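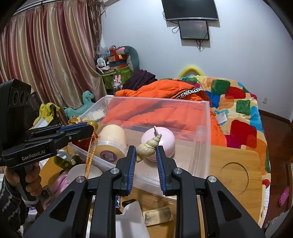

The equipment budget for next year closes in three weeks and the finger pads are the line I keep revising. Everything else on the hand-held grippers is priced by the unit and lasts long enough to depreciate. Pads are a consumable, and last year I entered them under "sundries" with a figure I had more or less guessed. The ribbed blue strips do most of the work on anything curved. A spiral seashell, held between the two tips with the wide end off to one side and the spire off to the other, offers very little flat surface to close on, and it is a fair stand-in for the awkward end of our object list. If I were buying only for boxes and tubs I could specify a cheaper pad and stop there.

The quotes so far. Lorkard will supply pads in packs of 12, with a lead time of roughly 3 weeks. Bech sells them singly at a higher unit price but ships from Winnipeg, so there is no customs brokerage to add. I have asked both for shore hardness and neither has given me a number. Jivia quoted on complete finger assemblies only, and I have left them out of the comparison.

For the Traltilitz work I am planning on eight grippers in rotation, up from the present lot ordered in September. The increase is mostly to cover downtime. A unit out for service should not hold up a session, and the cost of a spare is easier to defend on paper than a lost afternoon.

Items I under-budgeted last time:

Storage bins, clear, open top. Cheap individually, but freight is charged on volume.
Replacement screws for the linkages.
Props. Household objects are assumed to be free, and they are until you need the same colour and size twice.
Labour for sorting the props back into their bins.

The last one has no natural home in the spreadsheet. I have put it under labour at half the technician rate -- finance may move it.

Still open is whether to lease. The lease rate looks favourable over one year and poor over three, and the agreement excludes pads as wear items. I will rerun the comparison when Lorkard confirms its freight charge.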